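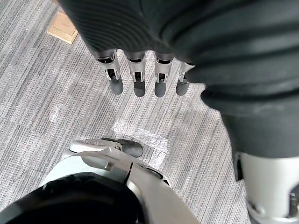

Thursday's open day at Plastent's Gallcombe workshop was the best afternoon out our group has had in a long while, and if you missed it I'm sorry, because I'm going to go on about it. The star was Palomino, a two-armed robot the Plastent team has been teaching to do packing and sorting work. We were allowed right up to the tape, and for most of us that meant a long look at the hands first. I had expected pincers. What you get is much closer to a hand: silver fingers side by side, each with its own little linkage and a blunt black fingertip, coming out of a thick ribbed black covering like the cuff of a winter coat. And a thumb! Watching one hand hang over the carpet with the other one's thumb pointing up toward it, I caught myself flexing my own fingers to see how they compared.

Huia Ruawai ran the demonstration and kept up a wonderful commentary, taking questions the whole way through. She started with the bin work. The job sounds like nothing: reach in, get hold of a box, bring it out, put it somewhere sensible. Then she asked us to think about how we'd do it ourselves when the boxes are jammed up against each other and there is hardly a gap to get a finger into. You wiggle, you tip one, you feel your way down the side. All of that has to be learned, and Palomino's practice log for this one job stands at 3,000 tries.
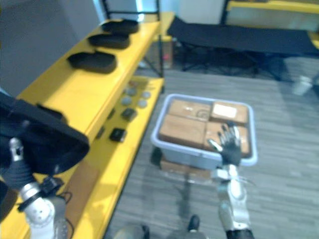
Four boxes, one bin, and the right hand open over the front corner.

We had plenty of time to ask things. How heavy can it lift? (Up to 5 pounds per hand for now, which got a groan from the back row and a laugh from Huia.) Does it get tired? No, but it does get warm, and they rest it every 45 minutes. Can it be left running overnight? Not yet, and she wasn't in any hurry to promise it.

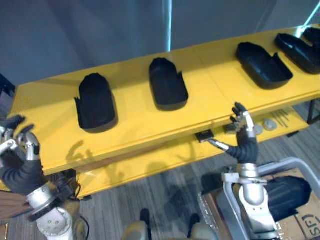 After the break Smaranda Stoica took over for the part I liked best, the sorting table. She writes the software that decides which hand goes where, and she was very good at explaining it to people like me who still struggle with a parking app. Her point was that flat, tidy goods are easy and odd shapes are hard. The black trays are a good case: rounded at one end, notched at the other, with raised walls, and a row of them on a bright yellow tabletop doesn't all face the same way. Two stand with the rounded end to the back and the next is turned almost sideways, so the robot can't just repeat one grip all the way along. It has to look at each one, choose a hand and choose an angle. Smaranda put the planning up on a laptop for us, and you could follow it weighing up left against right before an arm moved. I could have stayed there till closing.

The software is called Starine, by the way, and several of you asked me how to spell it.

They also talked us through the whole route, from shelves to bin to conveyor. The idea is that one robot should manage a small corner like this without anyone rebuilding the room for it. I liked how ordinary it all was, with shelving on one side, a belt on the other and cardboard boxes in between. 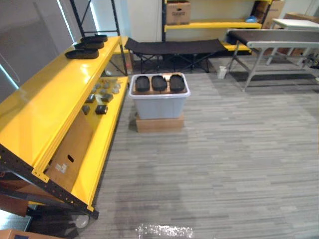 Three black pieces side by side on the bin's cardboard insert, with the conveyor to the right.

There were 53 of us signed in by the end, our biggest turnout for a visit, and Plastent have said they'd be happy to have us back in July, when Huia hopes to show both hands working on the same box. Anyone who wants a place should put their name on the sheet at the next meeting. Wear comfortable shoes, as there's a lot of standing, and bring your questions. They really do want them.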